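Renzo Donati
1/ Bought a used steel parts bin at the Donlow auction and want to repaint it? Notes on prep, since the topcoat gets blamed for most prep failures.

2/ Degrease first, sand second. Sanding over oil pushes it into the scratches. 10 minutes of dwell time, rinse, wipe until the rag stays clean.

3/ Scuff with 190 grit if you can find it, 200 if not. Feather any chips until you can't feel the edge.

4/ Two thin coats of primer. Leave 2 hours between them at shop temperature.

5/ Floors wear before walls do. Put the extra coat there.
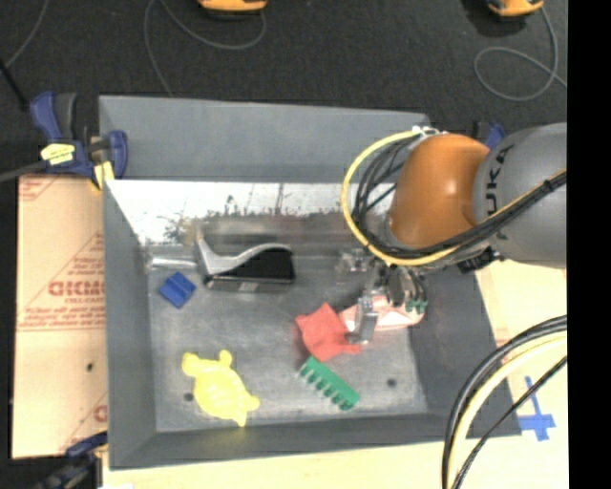 Gray bin, scuffed floor.

6/ Samuele Ruggiero asked about powder coat. Mesten quotes by weight, so get the bin weighed first.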